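桌面翻盖小垃圾桶:图集与一点牢骚

首页 > 收纳图集 > 桌面

桌上要不要放一个垃圾桶,我一直是不太信的。地上已经有一个大的了,再往桌上摆一个,等于多一样东西要倒、要擦、要换袋子。可是这两年只要翻收纳类的文章,十篇里总有几篇把“桌面迷你垃圾桶”列进必买清单,配的图永远是一张白桌子,一盆绿植,一只看起来从没装过垃圾的小桶。我买了,也用了,图放在下面,看法写在旁边。觉得我太挑剔的,可以直接看图。

先说清楚:本页没有收过谁的钱,也没有折扣链接。里面提到的几个牌子,有的是自己买的,有的是在店里摸过,没有摸过的会注明。

关于容量

商家喜欢写“大容量”。桌面桶能大到哪里去?我在 Dukska 的店里问过,店员说能装“一整天的量”,问他谁的一整天,他就去招呼别的客人了。我自己一天的桌面垃圾大致是:几团擦桌子的纸,茶包,便利贴,撕下来的快递面单,偶尔一块橘子皮。压一压能装下,不压就装不下。纸团是最占地方的东西,揉得越松越占,感冒的那一周,什么“大容量”都是笑话。 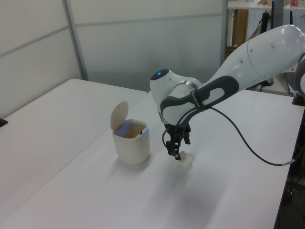
米白色翻盖桶,盖子掀着;旁边是皱巴巴的一小团白色东西,像是纸。

这种小团子就是桌面桶的主要客户。单看一团,根本犯不着专门买个桶,顺手攥着,起身的时候带走就行。问题在于人不会马上起身。一团变成一小堆,堆在键盘后面,到晚上九点多才想起来。所以要我替桌面桶说句好话,也就是这一句:它治懒,前提是它离手够近。放到桌子另一头去,和放在地上没有区别。

有人会讲,白桌子配浅色桶好看。好看我承认,但白桌子上掉什么都显眼,浅色桶沾什么也都显眼。桶口内沿尤其容易留渍,茶水滴过一次,不擦就一直在那里。商品页上的内壁从来都是干净的,我没有见过哪家敢放一张用了半年的内壁照。

关于翻盖

翻盖是这类桶的卖点,也是我最怀疑的地方。理由写得很漂亮:遮住垃圾,挡味道。遮住是真的遮住了。挡味道,我存疑,盖子和桶身之间总归有缝,橘子皮放一夜,第二天照样闻得到。要挡味道,当天倒掉比什么盖子都管用。

再说手感。翻盖分两种,一种要用手指抠,一种按一下弹起来。抠的那种,手里拿着湿茶包的时候很尴尬;弹的那种,声音不小,有的力气还大,轻一点的桶会跟着跳一下。Gonetti 有一款弹盖,我在店里按了 20 次,后几次明显慢了,也可能是那台样品被人按得太多,不好下结论。不过样品都按成这样,买回家又会怎样,各位自己掂量。

结果就是很多人(包括我)把盖子一直开着。开着的翻盖桶,约等于一个没有盖子的桶,外加一块竖在后面的塑料。 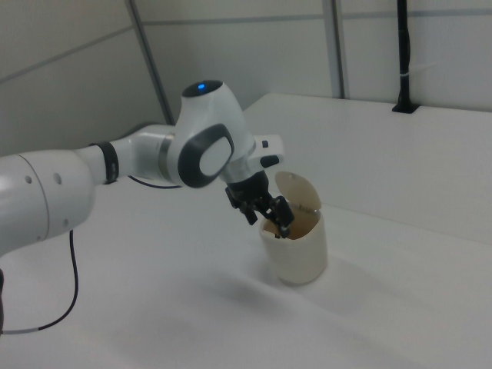
盖子朝墙那边掀开,圆筒桶身,浅米色,略微有点发黄,表面哑光。

说到发黄。浅色塑料件放久了会不会黄,商品页的问答里永远有人问,永远得到一句“亲,不会的呢”。我不信。窗边的插线板、旧风扇、路由器外壳,哪一个不是这么过来的?也有人说有些颜色本来就偏黄,买来就那样,不是放出来的。这个我没法反驳,买的时候没有拿色卡比过。想省心就别挑纯白,挑一个一开始就带点黄的颜色,往后变不变也看不大出来。

哑光面的好处是不留指印,坏处是不好擦,铅笔灰蹭上去要用湿布来回抹。光面反过来。两样都有人夸,看你平时桌上都是些什么。

摆在哪里

背后要留出盖子翻开的位置。这一点说明书不写,到家才发现。桶贴着墙放,盖子有可能翻不到底,松手又落回来。我的做法是先把盖子全部打开,再往墙那边推,推到差一指宽停下。左撇子右撇子也有讲究,放在不拿鼠标的那一侧比较顺手,至少不会一抬胳膊就碰倒。

圆筒形的桶靠不住墙角,四周总会剩下一点没用的地方,灰都积在那里。方的省地方,但方桶的内角难洗。Yokoyama 的方桶我朋友家有一个,内角里那圈东西我不想描述。

袋子的问题

迷你桶要配迷你袋,这才是长久花钱的地方。一卷袋子单看很便宜,可是尺寸不标准,换一家买就套不上,要么短一截,要么在桶里皱成一团。后来我干脆不套了,纸类直接丢,湿的东西拿去厨房。也有人用点心店的小纸袋垫底,可以试试,沾了水就算了。

价钱

翻盖桌面桶从很便宜到莫名其妙都有。Kuvwood 那款带木纹圈的标价 246,我只在橱窗外面看过,没有上手,不评价质量,只评价价钱:装纸团的东西,不值。同一条街上的杂货铺里,样子差不多的只要零头。多出来的钱买的是那个圈。

所以买不买?

桌子深、地上的大桶够不着、平时纸团又多的,可以买一个便宜的先用着。桌子本来就小的,别买,占掉的那块地方放杯子更实在。想靠它让桌子变整齐的,也别抱太大希望,我的桌子在买桶之前乱,买桶之后还是乱,只是少了几团纸。

评论区里有读者问洗的时候要注意什么。盖子的转轴处别拿刷子硬捅,卡进去的纸屑用牙签挑;洗完开着盖晾干再放回桌上,闷着会有味道。还有人问能不能当笔筒用,能,但是那样你就又缺一个垃圾桶了。

下一组图打算做抽屉分隔盒,那个我也不太信。

(图集更新于三月,转载请保留本页说明。)

相关图集:桌面理线槽 / 显示器增高架 / 用完的纸箱放哪里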